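Water shutoffs to reach Sandhu Street buildings in March

Residents of the older apartment blocks along Sandhu Street will be without water for part of the day on several dates in March as the city replaces the main that runs under the road.

The work covers the stretch between Ollico Square and the rail bridge, where the cast-iron pipe has broken three times since last winter. The most recent break closed the street for two days and left the ground floor of the Verkero building with water in the hallway.

Crews will work one block at a time, starting at the bridge end. Each building will lose water from 9 a.m. until late afternoon on the day its connection is moved to the new pipe. The water department says a notice will be taped to the front door of each building two days ahead, and that anyone who needs water for medical equipment should call the department before the notice goes up.

A total of 23 buildings are on the list, with more than 70 years having passed since the pipe was laid. Parking will be banned on the east side of the street while the trench is open. The number 2 bus will use Irkumach Avenue and will not stop at the square.

Once service is back, residents are asked to run the cold tap in the kitchen first, at full flow, until the water is clear. Hot water should be left off until then so that grit does not get into the heater. Screens on faucets may need to be unscrewed and rinsed.

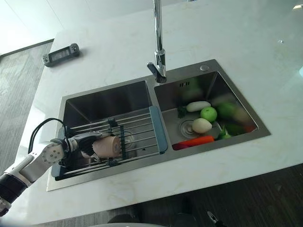 Nour Hourani said two days was too short a warning for people who work shifts, and asked why the dates could not be mailed out with the February bill. She also wanted to know if the stores on the ground floor would be shut off at the same hours as the apartments above them.

The department said the order of the blocks is fixed but the dates depend on the weather, and that it would put a schedule on its website each Wednesday. Stores share a connection with the apartments in most of the buildings and will be shut off with them.

Repaving is planned for after the last building is connected. Until then the trench will be covered with steel plates at night, and drivers are asked to keep their speed down between the square and the bridge.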